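La mesa vacía como promesa comercial

La encargada de producto de Naluvero nos recibe a media mañana, cuando la tienda todavía no ha abierto, y antes de sentarse ya ha pasado la mano dos veces por el tablero. Venimos a hablar de la Radero, la mesa de trabajo que la casa vende a 319 euros con un argumento que, leído en frío, cuesta tomarse en serio: una superficie mate que "invita a ordenar".

Le pregunto cómo invita una mesa a nada. Se ríe, aunque poco. "La frase es de la agencia, yo no la habría puesto. Lo que sí defiendo es que en un tablero sin veta y sin brillo el papel se ve. Lo dejas encima y sabes dónde está."

Tampoco parece un hallazgo. Mi mesa de cocina es de las baratas y los recibos se ven perfectamente; el problema es que no los recojo. Se lo digo así. "Ya, pero en una mesa con mucho dibujo el ojo se acostumbra al desorden", contesta. ¿Hay algún estudio? "No. Hay clientes que lo cuentan." ¿Cuántos? "Hicimos una encuesta en febrero y contestaron 106 personas." Resulta que todas habían comprado ya la mesa, dato que en el folleto no figura.

El tono del tablero se llama Wustine en el catálogo. Yo lo habría llamado beis grisáceo y me habría quedado tan ancho. Ella insiste en que cambia con la luz, y ahí tengo que darle la razón, si bien me temo que le pasa a cualquier superficie clara.
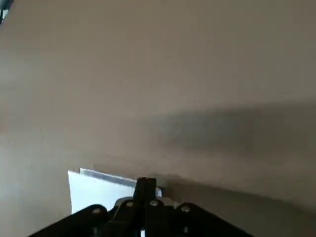

El tono se mueve entre el topo cálido y el gris; en la zona de sombra, el pardo es bastante más oscuro.

"La gente elige el color en la pantalla del móvil y luego llama para decir que le ha llegado otro", admite. "Les pedimos que lo miren por la mañana y por la tarde antes de decidir." ¿Y los que siguen sin verlo claro? "Lo devuelven. Tienen 35 días." Los portes corren por cuenta del comprador. Esto lo encuentro yo después en las condiciones, en un párrafo que ella no menciona.

Pasamos al método, porque con la mesa viene un método. Se llama Niskanen, ocupa un cuadernillo y se puede resumir en dejar una sola hoja encima al acabar la jornada: la tarea con la que se empieza al día siguiente. Todo lo demás, al cajón. Objeto que un cajón lleno es el mismo desorden con tapa. "Eso es verdad", dice, y se queda pensando. "El cajón va aparte."

El cajón, en efecto, va aparte.

Quiero saber si ella lo cumple. Me enseña su propio puesto, al fondo, donde hay dos tazas, un cargador y un montón de albaranes. "Estamos cerrando pedidos", explica. Le pregunto entonces qué le diría a alguien que tiene una mesa corriente y 225 euros de presupuesto. Tarda en contestar. "Que la vacíe una tarde y vea cuánto le dura. Si a la semana está igual, a lo mejor no necesita otra." Después añade que la Radero, en cualquier caso, se limpia muy bien con un paño húmedo.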